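Notebook > Hardware trials > Hand-held grippers > Markeveo pair

30/03/2025

Second round with the Markeveo hand-held grippers, on loan ahead of a purchase decision. Quoted price is 2,510 per pair, cables and mounting plates included, charging base extra. Stusero's pair is still on the list but they haven't confirmed delivery, so no side-by-side yet.

Task set for this round: latch box, lid handle, lift and set down. Plan is 50 takes per operator, fixed start pose, box turned a little between takes. Jaw opening logged over the cable, wrist pose from the tracker. Log file is in the Egan folder under the usual name, suffix b.

Setup at the bench: one gripper in each hand, jaws facing in toward the translucent storage box, latch side to the operator. Plates on top of both units. Right cable runs out to the side over the carpet, left one loops down past the wrist.

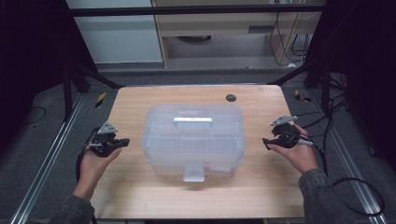

Can the pair be used without the vendor's recording software?
The jaw signal comes out as plain serial and our own logger reads it, but the zero offset has to be set in the Markeveo tool first. Once set it survives a power cycle.

Notes from the takes:
- Zero drift on the left unit, small, always toward open. Re-zero at the start of each block.
- Trigger spring is stiffer than on the Flurkeo units. Grip force is harder to hold steady at small openings.
- Jaw pads slip on smooth plastic if the approach is steep. Flatter approach fixes most of it.
- Cable pull is noticeable when the wrist turns outward. A clip on the sleeve might do, not tried.
- Weight with plate is 484 g on our scale. Data sheet gives a lower figure, presumably bare.

Dropped takes were nearly all tracker loss, so not charged to the grippers. Timestamps between the 2 units agree well enough for our use.

To ask Markeveo: spare pads sold singly or only in sets, longer cable, softer spring. Loan terms need checking before we open the left housing.

Comments

> Did you re-zero with the jaws fully closed or against the gauge block? Drift looked worse for me when closed.

> Gauge block. Will repeat closed and add the numbers.

> Please leave the spring alone until the loan is settled.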